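Progress report to the Holmgren Fund
Project: Teaching two-arm tasks by hand and by remote control
Prepared by Renata Benítez, project lead, Praretia

Summary

The second phase is on schedule, with one exception. Remote-control recording on the two-arm station is running daily and the operators are comfortable with it. Hand guiding, where the operator holds the arm and moves it through the task, works well for one arm and poorly for two. We ask below for a small change in how the remaining operator hours are divided. No change to the total budget is requested.

Work since the last report

The station was moved to the larger room at Sallville and both arms were set up again from scratch. Gregor Dalgleish rebuilt the mounts and rewrote the start-up checks, which now take 8 minutes. They used to take 24, and operators sometimes skipped them. Skipped checks caused most of the bad recordings listed in our first report.

Lotte Postma and Timothée Carré are the two trained operators. Each works in blocks of two hours, then changes over. We tried longer blocks early on and dropped them. Toward the end of a long block the movements got hasty, and a robot trained on hasty movements copies them.

The task list now has 13 entries. The simpler ones are picking up a cup, folding a small towel and closing a drawer. The harder ones need both arms on one object, with one side holding while the other works. Boxes with latches and locks are in this group, and they have taken more operator time than any other item.

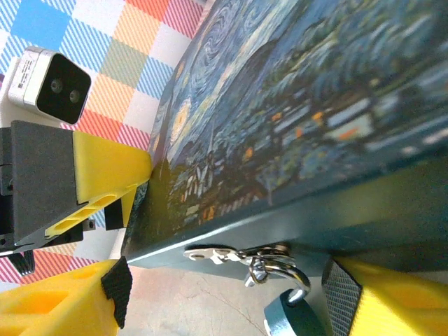

Sallville, June

Work this month has been on the box with the Starry Night lid. The padlock hangs from a metal hasp on the front, close to the bottom edge, so there is little room for a finger to get under it. The operator also has to keep the second arm at the end of the box while bringing the first one in toward the lock. Lotte found that the order matters. If the second arm is placed first and left alone, the operator can give full attention to the front. If both arms come in together, one of them tends to bump the box and turn it.

The wrist camera view has been more useful to the operators than the overhead view for this part of the job. The overhead view is still better for the first approach. Both are now on the operator's screen at the same time, which was a request from Timothée.

Remote control compared with hand guiding

We said in the proposal that we would compare the two methods. For single-arm tasks, new operators learned hand guiding faster and liked it better. They could feel when the arm touched something. For two-arm tasks one person can't easily guide both arms and still see what the fingers are doing. We tried it with two people, one on each arm. They had to talk the whole time, and the recordings had long pauses in them while they agreed on the next move.

We don't plan to do more two-person hand guiding. The recordings made that way will be kept but left out of training.

Problems and delays

The grip pads wear faster than expected on metal parts. Spare pads from Gavton arrived late, and the station stood idle for two days. We now keep a set on the shelf.

The written guide for operators is behind. Annick Deschamps has finished the sections on start-up, safety stops and labeling. The section on two-arm tasks is a draft and will change again after the lock work.

Request

We ask to move the hours set aside for two-arm hand guiding to two-arm remote control. Single-arm hand guiding would continue as planned.

Next steps

Finish the box recordings and train the first model on them. Test it with the box placed at angles the operators did not use. Send the finished operator guide with the next report.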